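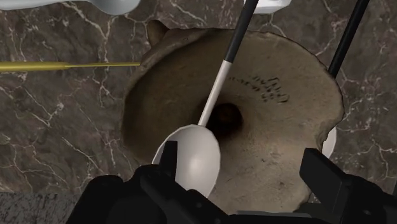 ## Trirnden Household Water Survey: Data Card

The Trirnden Household Water Survey records how homes in the Tveit district use water for cooking, washing and cleaning. It is maintained by the Griter Institute and released for research and teaching.

### Contents

- `households.csv` - one row per home, 200 rows
- `diary.csv` - daily entries kept by each home for 7 days in October
- `questions.txt` - full wording of all 71 survey questions

Volumes are given in liters. A blank cell means that no answer was received; a zero is a reported zero. Homes that left the survey before the last day are kept in `households.csv` and marked `partial`.

### Kitchen use

Kitchen entries cover food preparation, drinking water and the washing of dishes by hand. Water used by dishwashers is stored in a separate column, `dw_liters`, and must be added by the user if a kitchen total is required. 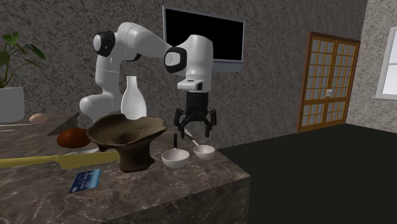

*Kitchen counter with two small white bowls.*

### Known limits

Diary entries are self-reported and were not checked against meters. Apartments with shared boilers are underrepresented. Version 2 corrects the household size codes - results based on the first release should be run again.

### Access

Files are hosted on the Cudance archive. Last updated 24th May.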